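**Cooking and eating in one room: how to keep the eating table clean and the food warm?**

Posted by Pendo Kaijage in Lisus Home Help, Small Kitchens - January 8, 2023 - 1,334 views

Hello to all. I have one room which must be the kitchen and also the place to eat. The cooking is done on a small table and the eating on a long white one. Both tables are good, but I have difficulty to make them work together, and I would like to ask for advice before I buy anything more. I put two pictures, first the eating table and then the pan with vegetables. 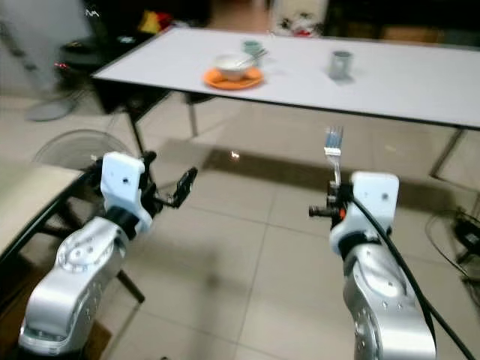
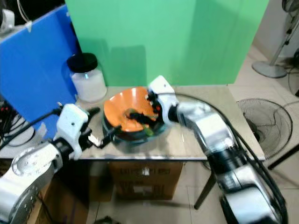

## What goes wrong

My first problem is the white table. The top is smooth and I like very much how light it makes the room, but every small drop of oil or sauce is visible on it. When I carry food from the pan to the bowl, there is always something that falls on the way. I began to put the orange plate under the white bowl, and this helps with the drops from the bowl itself. It does not help with the spoon or with the pan. I tried once to bring the pan to the white table and serve from it there, and now I have a pale brown mark which I did not succeed to remove with dish soap.

The second problem is that the vegetables get cold. I cook little food each time, enough for one bowl or two. By the moment I have put the cup and the mug and the fork in their places, the food in the bowl is not hot anymore. I also use the fan in the room when I cook, to push away the smell of oil, and I suspect it makes the cooling faster.

The third thing is the pan. Its inside is orange and shiny and I want to keep it so. A neighbor told me that this kind of inside must never be washed when it is warm, and another person told me the contrary, that warm is the best time. I use a black spatula in it. When I press strongly to get the last pieces from the bottom, I worry about scratches.

What I have already tried:

- A cotton cloth on the full white table. It was beautiful for two days. After this I was washing the cloth more often than I was washing the table.
- Putting the two tables one against the other. Then there was no drop on the floor, but the oil from the pan jumped onto the white top, so I separated them again.
- Cooking with a lid. The food stayed hot, but the green vegetables became soft and their color was sad.

The free floor between the two tables is 70 cm, and I would prefer not to make it smaller, as I need to pass there with a chair.

So I ask: how do you serve from a pan to a bowl on another table without the drops, and how do you treat the mark? If somebody has the same type of pan, I will be thankful for advice on washing also.

Pendo

## Ifigeneia Bakalis

Dear Pendo, I lived six years in a room of this kind and I made, I think, all the same errors. I will answer in the order in which you cook, it is easier for me.

**Before you light anything.** Set the white table completely. Plate, cup, mug, fork, water, bread if you eat bread. In your message you say that you put the cup and the mug after the food is ready, and this is where your heat goes away. A bowl of vegetables is a small thing and it does not wait. The bowl should be the only item which is not on the table yet.

**The bowl.** Bring the bowl to the pan and leave the pan where it is. Put it next to the pan on the small table, fill it there, and only then walk. If the small table has no space, move the glass jar with the black lid to another place for the time of serving. (Is it salt or sugar in there? From the picture I could not decide. If it is salt, take out what you need before the cooking, in a little dish, so the jar can stay closed and far from the steam. My salt became one stone in such a jar.)

You can warm the bowl too. I pour hot water from the kettle into it when the vegetables are nearly ready, wait a little, throw the water and dry the bowl well with a towel. It makes a big difference with thick bowls and a smaller one with thin ones.

**The plate below.** You are doing this already and it is a good habit. I would only carry the bowl and the plate together from the small table, as one thing. Then the plate catches the drops during the walk, and it does not arrive at the white table after the drops have already fallen. Take care that the bowl does not slide. I put a paper napkin folded in four between them.

**The spatula.** Leave it in the pan or put it on a saucer beside the pan. In my room it was never the pan that made the floor dirty, it was the spatula traveling in my hand while I was looking for a place to put it.

**The fan.** I would use it while you cook and turn it off when you fill the bowl. Or direct it to the wall. You will feel the difference already the same day.

**The mark.** I don't know what your table top is made from, so please try everything first on the lower side or in a corner. What worked for my white table was baking soda with a very small quantity of water, like a paste. I left it 20 minutes on the mark, then wiped with a soft cloth in circles with no strong pressure. I needed to repeat it three evenings. Do not use the green side of the sponge. It takes the mark away and it takes the shine too, and after this the table catches dirt much faster in that place. If the mark comes from heat and not from sauce, I am afraid the paste will not do much. Can you feel it with the finger? Mine was flat, but I have read that heat marks sometimes have a little edge.

About the pan I am less sure, mine were always of steel, so I leave it to others.

## Rosimeire Queiroz

buy a tray. i have one from Doucette, i paid 80 for it at the market and it is the best thing in my kitchen. everything goes on the tray and the tray goes on the table, finished. the mark you can cover with the tray also :)

## Atieno Mutiso

I can add about the pan, as I have had two with a shiny colored inside, the first one I destroyed and the second one is still living.

The first I destroyed exactly by washing it too early. I took it from the heat and put it under cold water because I liked the sound. After some months the bottom was not flat anymore, it was turning on the stove like a plate on a ball, and the oil was always running to one side. So both of your neighbors are a little bit right. Very hot pan and cold water is bad. A pan that is warm as your hand, with warm water, is good, and the food comes off more easily than when it is cold and dried.

What I do now:

1. I take the pan from the heat and wipe it with a paper when it is not dangerous to touch. The oil goes to the garbage and not to the sink.
2. I eat. The pan can wait during this time.
3. I wash with warm water, a drop of soap and the soft sponge. If something is stuck, I leave warm water inside for ten minutes and it opens by itself.
4. I dry it with a towel and hang it. When I put pans one in another, I lay a cloth between.

For the spatula, I can't see from the picture if yours is a soft one or a hard one. Pass your nail along the edge of the blade. If the edge has become rough, with small hairs or cuts, change it, because the rough edge scratches more than a new one. I bought one from Prunora for the second pan and I change it when the edge gets tired. Also don't hold the spatula very vertical when you push the last pieces. Hold it more lying, and incline the pan by its handle so that the food comes to you. Then no pressing is needed.

With small quantities of food I use low or medium heat. When there are only a few pieces at the bottom, the rest of the pan has nothing to heat except itself, and the shiny inside does not like it. My sister cooks with the heat at the maximum and her pan is already dark in the middle.

About your green vegetables with the lid: put the lid only in the first two minutes, with one spoon of water, and take it off for the rest. They cook through and the color stays quite green. I use 400 grams for two persons, cut small, and it is ready quickly.

I don't agree completely with the tray. On a smooth table a tray slides, and if there is water under it you will get a ring. Put something of rubber or cloth below.

## Pendo Kaijage

Thank you all for the kind and detailed answers. I could not feel any edge with the finger, so I hope it is sauce. Yesterday evening I made the paste as Ifigeneia wrote and the mark is already more pale, I will continue two evenings more.

I set the table before and carried the bowl with the plate together, with the napkin between, and I found one drop only, and it was on the plate. The fan I turned to the wall. The food was hot until the end of the bowl, or nearly.

Atieno, I passed my nail on the spatula and it has one small cut at the corner. Do you think I can make it smooth with fine sandpaper, or is it better to replace it at once?

## Atieno Mutiso

I would replace it. I tried the sandpaper on my old one and the edge became rough again within a week.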